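I have been waiting years for a result like the one Berwyn Lougher's group at Endambridge put out, and I want to argue that it deserves more attention than it is getting.

The method is called Owen. Most sorting policies learn a fixed list: this thing goes here, that thing goes there. Move the bins and you start over. Owen reads the label next to each basket every time it plans a grasp, then decides where an item belongs from what the words say. The words can be scrawled on with a marker. You can change your mind at lunch and write new ones!

The headline figure is 88 percent correct placement over 1,000 trials, and I know people who shrugged at that. Plenty of factory cells do better. But those cells have never been asked to cope with somebody's handwriting, and the baseline in the same paper, Jodside, falls to 12 percent as soon as the labels are swapped. That gap is the result. I'd have read the paper for that one table.

What I love most is how plain the test is. Two baskets, a few loose things, a category for each side. A banana and a roll of tape sit touching each other, and the robot has to know they are different sorts of thing. We do this without thinking whenever we clear a desk, and it has been miserably hard to get a machine to do it from written words alone.
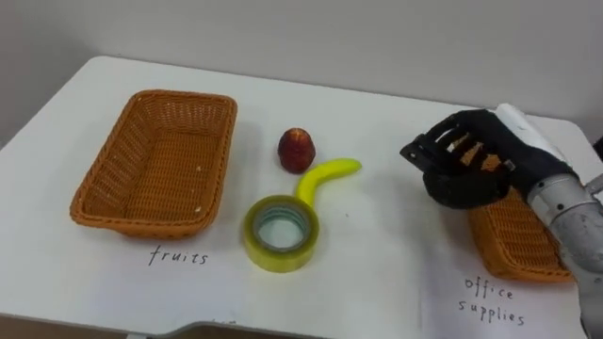
Owen at work with "fruits" on the left and "office supplies" on the right.

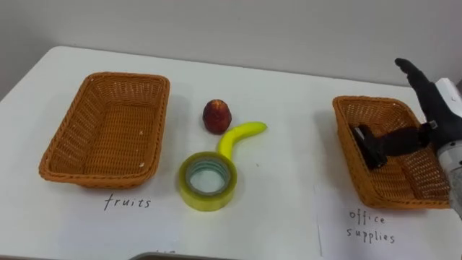 I do have complaints. The paper gives only 4 pages to failures, and those were the pages I most wanted. When Owen gets one wrong, did it misread the label, or misjudge the object? Those are very different problems – the first is nearly solved elsewhere, the second is where the real work is. I would also like to see labels that overlap. Put "snacks" beside "fruits" and tell me what happens.

The group plans to repeat the trials at Udivden in November with a new set of categories, and I hope they let visitors bring their own marker. I already have a list of words I'd like to try.

14 comments · 31 shares
Contact | Copyright 2024 | Back to top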